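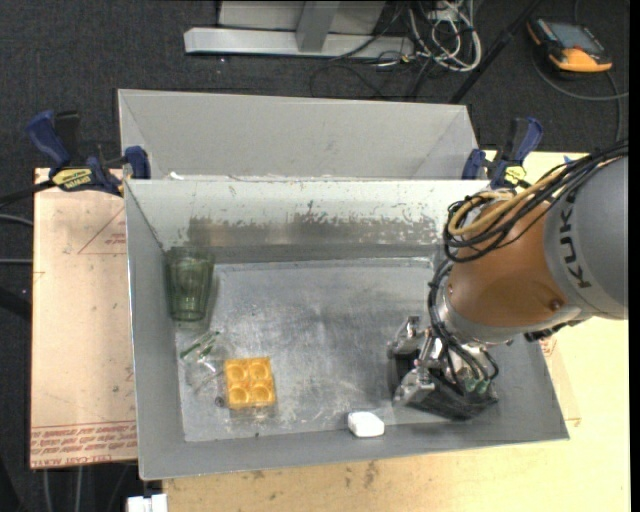

This page was last modified Tue 26 June

Picking attempts: how many per bin layout?

mkauppinen
We're collecting grasp attempts for Varken on the KUKA. The plan is 200 attempts, with a reshuffle every 15. I think 15 is too many. The glass stays in the far left corner and the arm keeps trying the same approach.

kevser_k
Corners are what we're short on. Leave it.

mkauppinen
Short on corners, yes, but I want different corners. Same glass, same spot, same angle is one example copied over.

Yi-an Choo
I'd go to 6. The clear plastic worries me more. I can hardly tell it from the gray bottom of the bin, and the labels for it on the Prirex set were bad.

kevser_k
Then fix the labels. Every reshuffle means stopping the arm and someone reaching in. At 6 we lose most of an afternoon.

Yi-an Choo
You could move things to the second bin and back with the arm. Those count as attempts too.

kevser_k
Only if it gets hold of them.

mkauppinen
Trying 7 tomorrow. Failed grasps get saved either way, please don't delete them like in March.

khnam
Which folder do the failed ones go in?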